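Subject: Re: [wovidberg-arms] tray tilting in grip, right arm
List: wovidberg-arms
In reply to: tray tilting in grip, right arm

> The tray test on the right arm passes when I jog slowly and fails
> in the full routine. At the end of the traverse the free side of
> the tray has dropped. Wrist current looks normal. Is anyone else
> running the ribbed fingers, and what clamp settings do you use?
> I can also swap the finger set if that is the first thing to try.

I would leave the finger set alone for now. I ran the same routine on the bench at Geritby on Tuesday evening and I think most of the drop is leverage. The bracket holds the tray by one edge and everything past it is cantilevered. Any play between bracket and finger gets multiplied across the width of the tray.

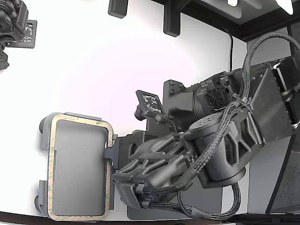
Plurkodlow Build Notes, Issue 7

Check the cables before the clamp. With the braided bundle looped around the wrist there is a spring load on the last joint that changes with angle, and the slow jog doesn't go far enough to show it. I moved one tie back toward the fan housing and got a repeatable stop afterward. Leave enough slack in the high loop for full wrist travel, then run the joint to both ends with the gripper empty.

After that:

Set the clamp with the tray supported from below, then take the support away. If you tighten it while the tray hangs, you lock the sag in.

Cut acceleration on the traverse by half and run it again. If the drop goes away, it's play. If it stays the same, it's the grip angle and you need to re-zero.

Re-zero against the marker plate only after you have checked its stalk. Mine had worked loose at the base and I spent an evening calibrating to a plate that moved.

My routine uses a 2000 ms dwell after close and a 1000 ms dwell before lift. Both are longer than they need to be. Shorten them once the thing is stable.

On swapping fingers: the printed ones with the blue pads are a different shape and I would not use them on the tray. I have them on for the handover test, where one gripper comes down toward the other over open surface. The pads face each other across the gap and need to close parallel, so check that before you trust any force number from them.
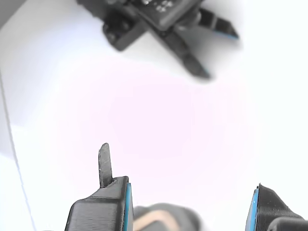
Wovidberg Shared Workshop, Robot Arm Group

For printed fingers I slice with the layer lines running across the broad face. The thin prong on top of the left finger is the weak feature at that orientation. I have snapped 2 of them at the root, both during bench handling with the arm powered off. A larger fillet at the base would help, and I will put a revised file in the Bermúdez folder when I have printed it and run it for a week.

One question back: are you commanding both arms from one clock or two? On my setup the handover misses to the same side every time, which I first took for a pad offset. Shimming the pad made no difference. I now suspect the second controller is late by a fixed amount, but I haven't logged it yet.

If you have a joint log from a failed tray run, post the last part of the traverse and the stop. The rest isn't needed.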